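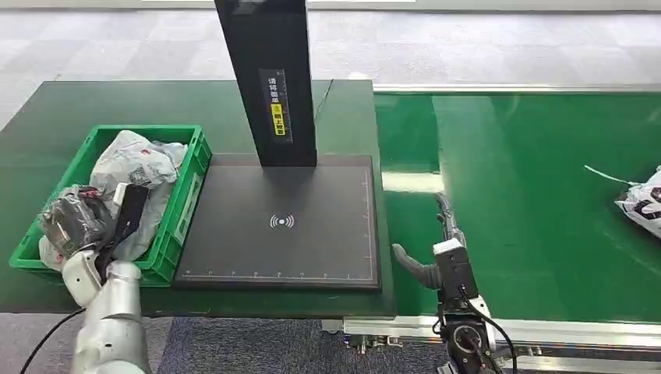
Reviews > Warehouse & Packing
14 comments | 46 shares

Wernari sells its parcel station as a drop-in replacement for a person at a packing bench. You give it a crate of mixed bags, it takes one out, puts it on the scan platform and sends it down the belt. I had one for most of August in our returns room, and by the end of it I had a failure I could reproduce whenever I liked and a support ticket that had been closed twice.

First the good part, which is short. With boxes and stiff mailers it's fine. It's slow next to a person, but it's steady, and it doesn't mind starting at five in the morning. If all you ship is cardboard you can probably stop reading and go haggle over the price.

We don't ship cardboard. We get soft plastic bags, half of them crumpled, heaped on top of each other in a crate. The brochure has a whole page on soft bags, and I'd like to know who wrote it.

The left arm has a hand with jointed fingers and the right one has a two-fingered gripper. On a single bag in an otherwise empty crate, the hand does all right. In a full crate it takes hold of whatever it has decided is on top and pulls. When that bag is tucked against another one, both come up. Sometimes the second bag drops back into the crate. Sometimes it goes over the rim and onto the floor. And sometimes, which is the one that cost us money, both bags reach the platform together, the scanner reads one label, and the station logs one parcel and moves two.

I ran 2638 bags through it before I was ready to put numbers on this. Of those, 200 were double picks of one kind or another. The station's own log flagged none of them. I only have the figure from Jericho Maglaya, who stood at the far end of the belt with a clipboard and got pretty sick of me.

Wernari's answer was to update the firmware, so we did. The double picks went on. Then they told me to fill the crates less. I tried that too, and yes, it helps, but now somebody has to stand there splitting full crates into half crates, and that somebody used to be able to just scan the bags.

Now the safety matter, which I think they should have called me about instead of the other way round. One evening the hand closed on a bag that had snagged on the crate. It kept pulling. The crate slid across the table and came up against the scan platform, and the arm still didn't give up. Jennylyn Salazar hit the stop button. The arm stopped, and the hand stayed closed, fine, that's what the manual says it does. But when she reset the station it picked up the same motion where it had left off, with no prompt and no slow approach. She had been reaching for the crate to straighten it. She got her arm out of the way in time. I don't want to hear that she should have waited.

Support called this "expected resume behavior." There is a setting to change it, under a menu called Recovery, and it ships turned off. Turn it on before you do anything else. With it on, the arms go back to their start position after a stop and wait for you to confirm.

I also wish the pull limit could be set by the user. It can't. You can ask a Wernari technician to lower it, and they bill for the visit.

For comparison, we ran 3025 bags the old way, with two people and the handheld Dumon scanners. We logged mistakes there too, mostly labels scanned twice, but the system caught those and nothing left the room uncounted. A friend at Stundik swears by the Duda station, and I haven't tried it, so I'll keep my mouth shut on that one.

Ours went back at the end of the trial. They've offered another month free with a "soft goods profile" that isn't finished yet. I've asked to see the double-pick numbers for it first, and I'm still waiting.

Two stars, both for the boxes.

Filed under: returns, picking robots, bench safety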